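Über uns – Millow Reisen
Kleine Touren, lange Wege, gutes Essen 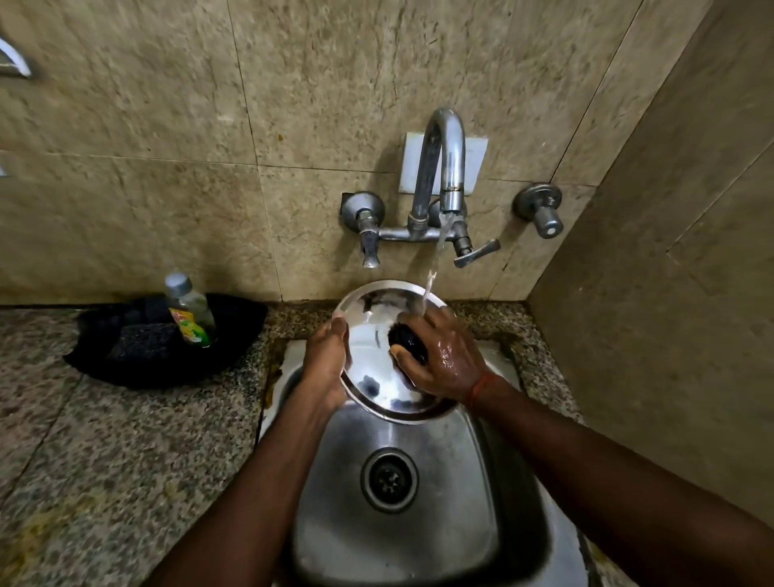 Wer wir sind

Millow Reisen ist ein kleiner Veranstalter für Rundreisen zu Seen, Flüssen und in die Berge dahinter. Kein Konzern, keine Kette. Ein Büro in Falau, zwei Schreibtische am Fenster, ein großer Tisch hinten für die Karten. Wir planen Touren für Leute, die lieber drei Nächte an einem Ort bleiben als jeden Morgen den Koffer packen.

Angefangen hat es mit einer einzigen Route. Zehn Tage, Bahn und Kleinbus, Übernachtung in Familienpensionen. Die Tour gibt es heute noch, heißt bei uns intern nur »die Alte«. Im Katalog steht sie als Seenrunde Falau.

Was wir machen

Rundreisen in kleinen Gruppen. Individuelle Reisen für Paare, Familien, Freundeskreise. Wanderwochen mit Gepäcktransport. Tagesausflüge ab Falau, auch kurzfristig, wenn im Bus noch Platz ist.

Was wir nicht machen: Kreuzfahrten, reine Flugpauschalen, Skireisen. Werden wir oft gefragt, können andere besser. Wir nennen auf Wunsch gern Adressen.

Unsere Gebiete

Falau und Umgebung – unser Zuhause. Der untere See, die Altstadt, das Moor mit dem Bohlenweg. Für Familien gut, für Leute mit wenig Zeit auch. Vom Bahnhof ist man in ein paar Minuten am Wasser, der Bus zum Moor fährt vom gleichen Platz ab. Bitte festes Schuhwerk, der Bohlenweg ist nach Regen rutschig.

Fornley – das Hochtal. Steinhäuser, Schafweiden, ein Pass auf 1522 Metern. Die Straße hinauf ist von November bis in den Mai hinein meist gesperrt, die Touren laufen deshalb erst ab Juni. Oben gibt es eine Hütte mit Suppe und Kuchen und sonst nichts. Handyempfang schwach. Unsere Gäste kommen meistens genau deswegen.

Die Flusstäler im Süden – am längsten unterwegs, am wenigsten los. Fahren wir nur im Frühjahr und Herbst, im Sommer ist es uns dort zu heiß für die Wanderungen. Wer trotzdem im Sommer hin will: individuelle Reise anfragen, wir schicken dann Vorschläge mit kürzeren Etappen und frühem Start.

Unterkünfte

Pensionen, kleine Hotels, in Fornley auch zwei Bauernhöfe. Insgesamt arbeiten wir mit 123 Häusern zusammen, viele davon seit den ersten Jahren. Wir schlafen selbst dort, bevor ein Haus in den Katalog kommt. Mindestens eine Nacht, am liebsten außerhalb der Saison – da merkt man, ob die Heizung geht und ob beim Frühstück noch jemand Lust hat.

Einzelzimmer sind in den kleinen Häusern knapp. Bitte früh melden. Der Zuschlag ist je nach Haus verschieden und steht bei jeder Reise im Preiskasten. Halbe Doppelzimmer vermitteln wir auf Anfrage, ohne Garantie.

In manchen Häusern liegen die Zimmer im zweiten Stock ohne Aufzug. Steht in der Reisebeschreibung, wird aber gern überlesen. Wer schlecht Treppen steigt, schreibt es uns bei der Anmeldung dazu.

Unterwegs

Wo eine Bahn fährt, nehmen wir die Bahn. Für den Rest haben wir einen festen Buspartner, die Firma Aaltonen. Gleiche Fahrer seit Jahren, die kennen jede Haltebucht und wissen auch, wo man im Juli noch einen Parkplatz am Wasser kriegt. Die Busse haben Platz für Räder, aber nicht für unbegrenzt viele. Bitte bei der Buchung angeben, nicht erst am Abfahrtstag.

Abfahrt in Falau ist in der Regel um 8.15 Uhr am Bahnhofsvorplatz, Seite Post. Wir warten auf verspätete Züge, wenn ihr uns anruft. Wenn nicht, dann nicht lange.

Gepäck: ein Koffer und ein Tagesrucksack pro Person. Bei den Wanderwochen wird der Koffer von Haus zu Haus gefahren, er muss morgens um 8 Uhr unten stehen.

Reiseleitung

Unsere Reiseleiterinnen und Reiseleiter leben in der Region, in der sie führen. Die meisten haben noch einen anderen Beruf – Lehrerin, Förster, Imkerin. Sie bekommen von uns eine Route und einen Zeitplan und dürfen beides umwerfen, wenn das Wetter es verlangt. Also nicht wundern, wenn der Donausprung im Programm steht, äh nein, den haben wir gestrichen, steht nur noch im alten Katalog. Statt dessen gibt es jetzt die Bootsfahrt am Nachmittag.

Gruppengröße ist klein, die genaue Zahl steht bei jeder Tour. Wird die Mindestzahl nicht erreicht, melden wir uns rechtzeitig mit einem Ersatztermin. Geld zurück geht natürlich auch.

Unsere Gäste

Fast 4000 waren inzwischen mit uns unterwegs. Viele kommen wieder, manche jedes Jahr auf die selbe Tour. Altersmäßig alles dabei, auf den Wanderwochen eher ab fünfzig, in den Ferien viele Familien. Alleinreisende sind willkommen und sitzen bei uns nicht am Katzentisch.

Kinder: auf den Tagesausflügen ab Falau in jedem Alter, auf der Passwanderung in Fornley bitte erst ab zehn. Hunde leider nur bei individuellen Reisen, die Häuser sehen das sehr unterschiedlich.

Wie wir planen

Neue Touren entstehen im Winter. Da ist das Büro ruhiger, wir fahren los, probieren aus, verwerfen das meiste. Der Katalog kommt im Januar, gedruckt und als PDF. Was nach Druckschluss dazukommt, steht nur auf der Website unter »Neu dabei«. Preise gelten für die Saison, für die sie gedruckt sind. Wenn sich Fährpläne ändern (passiert im Frühjahr gerne), passen wir das Programm an und schicken euch die neue Fassung per Mail.

Rückmeldungen lesen wir alle. Der Bogen liegt den Reiseunterlagen bei, ein formloser Brief geht genauso. Die Sache mit den zu kurzen Mittagspausen auf der Seenrunde haben wir verstanden, ab dieser Saison ist eine halbe Stunde mehr drin.

Gut zu wissen

Anzahlung bei Buchung, Rest vor Abreise, Sicherungsschein liegt der Bestätigung bei. Reiserücktritt bitte selbst abschließen, wir verkaufen keine Versicherungen. Vegetarisches Essen ist überall möglich, vegan in den meisten Häusern, in Fornley mit Vorlauf. Allergien bitte schriftlich.

Gutscheine gibt es im Büro und per Post. Gelten drei Jahre, Betrag frei wählbar.

Büro und Kontakt

Das Büro in Falau ist vormittags ab 9 Uhr besetzt, nachmittags nach Absprache. In der Hauptsaison sind wir oft selbst auf Tour, dann läuft der Anrufbeantworter – bitte draufsprechen, wir rufen zurrück. Am schnellsten geht es über das Kontaktformular. Reisewunsch, ungefährer Zeitraum und Personenzahl reichen für den Anfang.

Katalog bestellen
Tourenübersicht
Häufige Fragen
Reisebedingungen
Impressum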